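Fleretport Thrift Frames: a small dataset of secondhand picture frame listings

README, last touched Tuesday, October 31, 2023

Hi! If you found this through the Calance forum thread, welcome, and sorry the download link there was dead for a while. It works now. The rest of this file covers what's in the folder, how I put it together, and what I'd be careful about if I were you.

What it is

This is a table of 1155 listings for used picture frames (with or without something in them) from four secondhand shops in and near Fleretport. Every row is one listing. I typed or pasted all of them in myself, mostly on Sunday nights with the radio on, so the whole thing has a bit of my personality in it whether I like it or not.

I started because I wanted to know what a fair price was for an old frame. I'd paid what felt like way too much for a big oak one with a cracked corner, and I got stubborn about it. Then Živko Stoyanova, who frames things for a living and has a lot of patience with me, asked if she could have a copy of my spreadsheet, and after that I figured I might as well clean it up and share it.

What's in the folder

frames.csv is the main table. Start with this one.
frames_small.csv is 500 rows picked at random from the main table, handy if you're teaching a class or just poking around.
shops.csv has the shop codes and a note on how each shop writes its tags.
words.txt is my list of the terms shops use and what I decided they mean. It's longer than you'd think and it still has holes.

The columns

id: just a number, in the order I entered things. Gaps are rows I deleted as duplicates. Please don't renumber, I refer to these in my notes.
shop: a two-letter code, see shops.csv.
price: in dollars, what the tag said. If the tag had been crossed out and marked down, I used the lower price and put the old one in old_price.
outer_w, outer_h: outside size in inches, to the nearest half inch.
face: width of the molding seen from the front, in inches.
material: wood, metal, plastic, plaster, mixed, or unknown.
finish: color and surface, in my words.
contents: what was in the frame, if anything. Free text, all lowercase.
glass: yes, no, plastic, or broken.
hang: the hardware on the back (wire, sawtooth, rings, none, unknown).
notes: anything else, including complaints.

How I filled in finish and contents

These two columns are where most of the arguments come from, so let me go on a bit. Shops are terrible at describing color. One tag will say "gold" for a frame that's brown with a little shine on the inner lip, and the next will say "antique" and leave it there. I gave up on using the shop's words after the first month or so and went back over everything with my own list, which has 2 parts: a base color, then a surface word. So you'll see things like "black matte" or "white chalky" or "brown glossy". If I couldn't decide, I wrote both base colors with a slash, lightest first. A-yeong Byun helped me set the order and caught a truly embarrassing number of typos (thank you, A-yeong!).
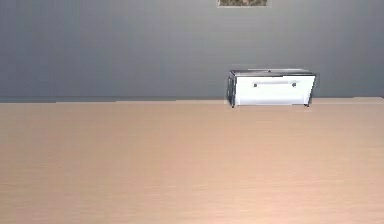

Contents is a looser column, and I went back and forth on how picky to be. My rule is that I only write down what I can see for sure, and I say how much of it I could see. With the frame up at the top of that gray wall, all I'd put is "olive and brown, maybe landscape, lower strip only", with "white/gray" for the base color of the border, and then I'd leave both size columns blank. A lot of the online listings gave me about that much to go on, so I made a partial flag inside notes. Search for the word PARTIAL in capitals and you'll get all of them. If you're doing anything with sizes, throw those rows out first, the blanks will mess up your averages in some programs and get read as zero in others. Ask me how I know.

For frames with nothing inside, contents says "empty". For frames that still had the paper insert from the store, it says "insert". I don't count an insert as art even when it's a nice one, and I've had emails about that. I'm sticking with it.

Things that are wrong or weird

The prices from Ceketti are all a little high. They're the fanciest of the bunch and they do minor repairs before they put anything out, so you're paying for somebody's glue and time too. I'd compare them only to each other.

Shin stopped putting sizes on tags in August, and I had to measure in the store with a cloth tape measure, one hand, coffee in the other. Those rows say "tape" in notes. Trust them to the nearest inch at best.

Material is my guess most of the time. Plaster over wood and plain wood look the same to me from the front when they're painted, and not every shop is happy about people flipping things over. Živko went through a batch of the ones I had labeled wood and changed a bunch to mixed, but she hasn't seen all of them.

Oval and round frames are in there, with width and height filled in like they were rectangles. There's no shape column. There should be. I keep meaning to.

Don't use this to price anything valuable. These are thrift store frames from one small area, entered by one person who likes dark wood and probably spent more time on the dark wood.

Loading it

It's a plain comma-separated file in UTF-8. Text with commas in it is in double quotes. If your spreadsheet program turns sizes like 8-10 into dates, import that column as text (only old_price and notes have anything that odd, but it'll bite you).

Using and sharing

Do what you want with it! Put it in a class, make a chart, fix it and send it back. I'd love a mention of where you got it, and if you make a chart I'd really love to see the chart. I took out seller names and phone numbers from the notes column, and if you spot one I missed, please tell me before you pass the file along.

Still to do

Add the shape column.
Finish the words.txt entries for "shabby", "vintage style" and "shadow box".
Redo the rows with hang set to unknown where I can still find the frame.
Figure out what "as is, ask Dad" meant on id 212.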